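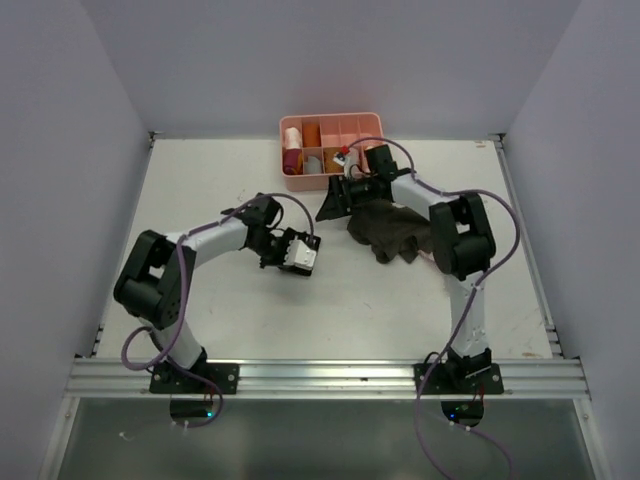
Ticket 948: Mobile tickets not loading at door, Stovamberg Hall
Status: Closed
Category: Concert entry / scanning
Reported by: Box office, Stovamberg Hall

Summary
During entry for the Tustero concert in March, 80 ticket holders could not open their mobile tickets in the Hitport app. The app showed the message "Event not found." Paper tickets scanned normally.

Log
6:14 p.m. Box office reports the first failed tickets at the east door.
6:22 p.m. Support confirms that all affected orders were moved from the canceled early show to the late show.
6:31 p.m. Door staff are instructed to admit these guests by order number and photo ID.
6:50 p.m. Orders are matched to the late show and tickets are sent again by email.

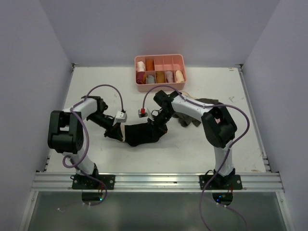
Debnath: The east door received the new tickets, but 14 guests still see the old show time. Should they be sent to the box office window or admitted?

Support: Please admit them. The barcode is valid for the late show. Guests may sign out of the app and sign in again to correct the time.

7:05 p.m. East door reports no further failures.

Follow-up
Orders moved between shows must be reissued before doors open. Refund requests for the early show are handled under a separate ticket.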